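Section 3. The Toy Bin

3.1 Before you start

By now you have finished Section 2 and have a Lultwood table standing on all of its legs. If it rocks, go back. A rocking table under a full toy bin will deposit every toy in the house on the floor, and the small ones will head straight for the heating vent.

You will need:
A clean, dry tabletop
The bin
A damp cloth and a dry one
Felt pads (in the paper bag taped inside the Lultwood carton, the one most people throw out)
The toys
A second container for toys that don't make the cut

Allow 25 minutes. Allow longer if the owner of the toys is present and has opinions.

3.2 Placing the bin

1. Wipe the tabletop with the damp cloth, then the dry one. Crumbs left under a bin will scratch the wood, and you will blame the bin.

2. Turn the bin over and press a felt pad onto each corner. Hold each one down while you count to 7. Counting faster does not make the glue work faster.

3. Set the bin on the table with its low wall toward the person who will be using it. The tall wall goes at the back. Owners of the earlier Jurida bin, which had four walls of the same height, will remember fishing for toys with a kitchen spoon. The low wall is our apology.

4. Push down gently on each corner. Nothing should move. If something does, check that you used all the pads and did not stick one to your sleeve.

CAUTION: Do not lift the bin by the low wall when it is full. Use both hands, on the left and right walls, and bend your knees like the sensible person you intended to become.

3.3 Loading the toys

1. Empty the old toy box onto a sheet. You will find things that are not toys. Deal with these first, particularly anything that used to be fruit.

2. Squeeze every rubber toy over the sink. Bath toys hold water for far longer than seems possible and release it onto the first clean surface they meet. Leave them on a towel overnight.

3. Start at the left wall and work along it. Keep the rest of the floor clear for now. A small hand needs somewhere to go, and a bin filled edge to edge becomes a box of things at the bottom that are never seen again.

4. Put the favorites where they can be reached over the low wall. In most households there is one toy whose absence stops bedtime. Find out which one before you choose its spot.

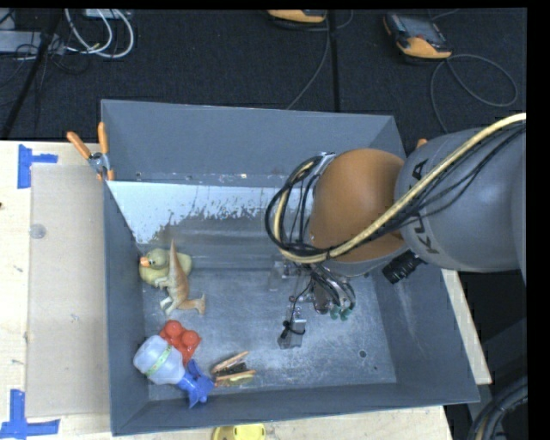
Fig. 3-1. Bin on tabletop, toys gathered at the left wall. The rubber duck has the upper left spot.

5. Stop when the bin is half full. The toys left on the sheet go in the second container, which you should put in a closet and swap over in June. They will be greeted as new.

NOTE: Yaowalak Phuthong, who tested this section at home, reports that her children moved everything to the right wall within the hour. This does not affect the warranty.

3.4 Scratches and worn patches

The floor of a used bin will show fine scratches and pale patches. They are what happens when toys are dragged across it 400 times by someone making engine noises. You can leave them alone. If you can't leave them alone, wipe the floor with the dry cloth, look at it under a softer light, and move on with your afternoon.

Do not use scouring powder, steel wool, or the green side of the sponge. Each of these will remove the mark you were looking at and supply several more.

CAUTION: Run a fingertip around any hole in the floor before loading. If an edge feels sharp, stop and use the contact card. Do not plug holes with chewing gum. We have seen the Cao bin that came back, and so has everyone in the repair room.

3.5 Weekly care

1. Lift the toys out. Don't tip the bin.
2. Wipe the seam at the base of the back wall, where grit likes to settle.
3. Wipe the floor and let it dry.
4. Put the toys back along the left wall, in any order you can defend.

If you own the Nisa lid, leave it off until the floor is fully dry. Instructions for the lid are in Section 4, along with what to do about the hinge.

Section 3 revised 30 September 2018 by Uthai Sitthichai. Step 2 of 3.3 now says "over the sink."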